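Jelleo Home Help > Decorating > Paint and colour

Every grey I try on the stairs looks blue (or purple!) – what am I doing wrong?

Posted by mossystep, 13 October 2019

Hello everyone, I've been reading this board for ages and finally have something to ask. We have a narrow hall and staircase in an Edwardian terrace with one window on the half landing, facing north. It has been magnolia ever since we moved in 10 years ago and it's very tired now, with scuffs all the way up from schoolbags and one memorable wardrobe.

I'd set my heart on a soft, warm grey, the sort you see in hotel corridors. I have now bought six tester pots and painted them straight on the wall at the bottom of the stairs, next to one another, and they all look wrong. The two I liked best on the card have gone baby blue. One has gone a sort of lilac in the evenings. The Plindora one called Wet Slate looked lovely for a whole morning and then it clouded over and it was like the inside of a filing cabinet. My husband says they're all the same colour, so he's no help at all.

We had a quote of £1,160 from a decorator for the hall, stairs and landing, woodwork included, and another for £2,000, so whichever one we go with I really don't want to get it wrong and have to live with it. Is it the light? Is it the paint? Should I just give up and do cream? Any advice very gratefully received, and sorry for going on.

pasteandpaper

Oh, I do feel for you, I had exactly this in our last house and nearly wept over it. North light is cool and it brings out any blue that's already in the paint, and most greys have more blue in them than you'd think from the card. You want one with a bit of yellow, brown or even green at the bottom of it. Ask at the counter for the "warm greys" or look at the ones with names like stone, putty or mushroom. On the card they can look quite muddy, almost beige, and you'll think surely not, but put them on a north wall and they settle down into a proper grey.

The other thing is where you've put your testers. If they're straight on the magnolia then each one has a creamy yellow border round it, and against yellow any grey will look blue or mauve. It's your eye doing it, and there's no arguing with it. They're also all touching, so you are comparing each one with its neighbour when you want to be seeing it on its own. A grey is a terribly easily led sort of colour!

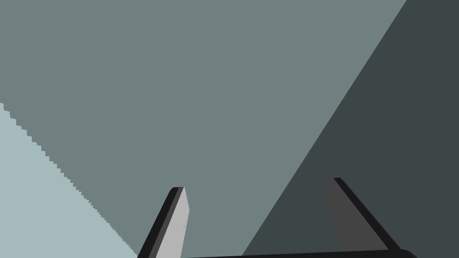
Three flat greys, with straight and stepped diagonals where they meet.

What I do now is paint big sheets of lining paper, two coats, right up to the edges, and let them dry overnight. Then I tack one up on the wall with a sheet of plain white paper behind it, so there's a white border all round and none of the old colour butting up to it. Live with it for a day. Carry it up to the landing, then down to the front door, and look at it at breakfast time and again with the lights on. Only then put up the next one. It's slow, I know, and you'll have paper all over the house, but it's cheaper than getting the decorator back.

And do check your bulbs! Your lilac in the evenings could well be down to them. We had a mixture on our stairs, a cool white one at the top in an Uvuten shade and an old yellowy one in the hall, and the very same wall was two different colours depending on which step you were standing on. Warm white all the way through made a world of difference, and it was a few pounds.

For what it's worth we ended up with a mushroomy one called Kirkegaard, in the matt, and I've never regretted the colour. The matt I do regret a little, with small children – get something you can wipe.

teabeforetwo

just do white and put some nice pictures up. life's too short

brassrail

Agree with nearly all of what pasteandpaper says, and I'd add a word about the woodwork, as it's in your quote. If your banisters and skirting are an old gloss that has yellowed, it will push your grey towards blue just as the magnolia does. Try your painted sheet tight up against a bit of skirting that's been freshened with the new white, even if it's only a foot of it behind the door.

Also have a think about going darker than you planned. Pale greys in a dim hall can look a bit chilly and flat, whereas a middling one looks as though you meant it. We did mid grey up to the dado and an off-white above, and the scuffs hardly show.

I'd ask both decorators what's in the price as well. About half the work on a staircase is the filling and rubbing down, so the dearer one may be allowing for more of it. Ask whether the stairwell ceiling is included, too. Ours wasn't, and we found out in September with the tower already up.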